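Measuring from a squeeze bottle: by weight or by line?

cestabaker
Okay, I need opinions from people who make a lot of dressing and sauce. I moved all my liquids into squeeze bottles over the summer (I know, I know, very restaurant of me) and I love them for drizzling, but I'm terrible at getting a set amount out of one. My sheet pan sauce wants 17 grams and I either stop short or blow right past it. Do you squeeze into a cup on the scale, or into a measuring spoon like a normal person?

mudroom_272
Cup on the scale, every time. Put the cup on, hit tare, squeeze. Spoons are a mess with anything thick, half of it stays in the spoon and then you're scraping with your finger.

old_larder
Going to disagree. A kitchen scale in the cheap range is slow to catch up with a thin stream. You squeeze, it sits there thinking, you squeeze some more, and then it jumps. I had a Zollmont that did this constantly and I ruined a batch of marinade with it. For small amounts I use a spoon and I'm happy.

mudroom_272
That's a Zollmont problem, not a scale problem! Mine keeps up fine if I go in short squirts and wait a second between them.

old_larder
Short squirts with a wait in between is exactly what I mean by slow, lol. I can do two spoonfuls in that time.

pia.and.pots
Somewhere in the middle here. Anything over a couple of tablespoons goes on the scale, anything under gets a spoon. What matters more to me is the cup. A light plastic one is much better than a heavy mug, partly because mine gets cranky near the top of its range, and partly because I can pick it up with two greasy fingers.

Also cover your counter! I use a big piece of brown paper, tape down the corners and throw it out when I'm done. My setup is pretty much this, little digital scale, light blue plastic cup, yellow squeeze bottle:
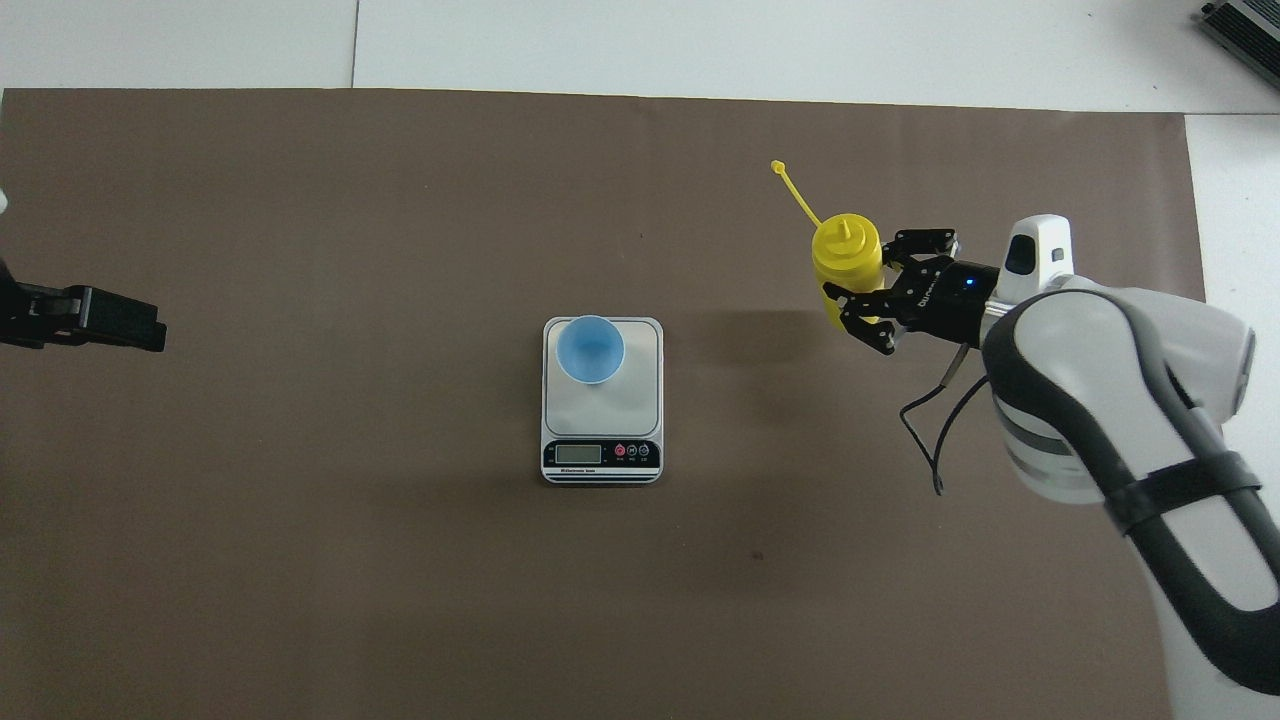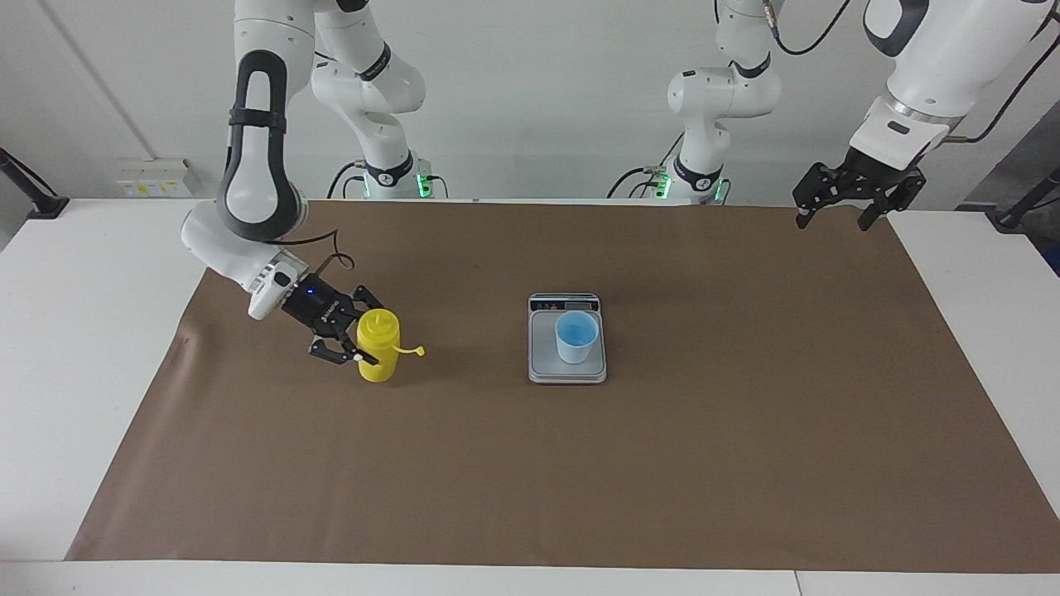
I keep the nozzle trimmed small, by the way. I got greedy once and cut one wide for a chunky salsa, and that bottle has been useless for anything thin ever since. Cut less than you think, you can always take off more.

cestabaker
Ooh, trimming it small might be half my trouble. I cut mine straight across halfway down because I was impatient. And I've been using a ceramic ramekin that weighs a ton.

old_larder
Ramekin is fine as long as you tare it. I don't buy the light cup thing at all. Mine reads the same with a mixing bowl on it.

pia.and.pots
Yours might! Mine doesn't like it. Different scales.

atora_and_suet
Has anybody mentioned weighing the bottle instead? Put the whole bottle on the scale, tare, take it off, squeeze into the pan, put it back. The minus number is what you used. I do this with honey and never dirty a cup.

mudroom_272
Does yours stay on long enough? Mine shuts itself off if I leave it alone to go stir something.

atora_and_suet
Usually, yeah. If it goes to sleep on you, write the starting weight on a bit of tape first. Mine said 400 this morning before the pancakes, so whatever it's short now is on the pancakes.

cestabaker
Okay, I like that a lot for honey. For the sauce I'm going to try a light cup and a fresh nozzle, and old_larder can say I told you so if it goes wrong. Will report back after dinner.

old_larder
I'll have the spoon ready.

Related threads
Best lids for squeeze bottles that leak in the fridge
Cuevas hot sauce copycat, too thin?
Tare button stuck, worth fixing?
What do you line your counter with?
Show us your August pantry (3,798 views)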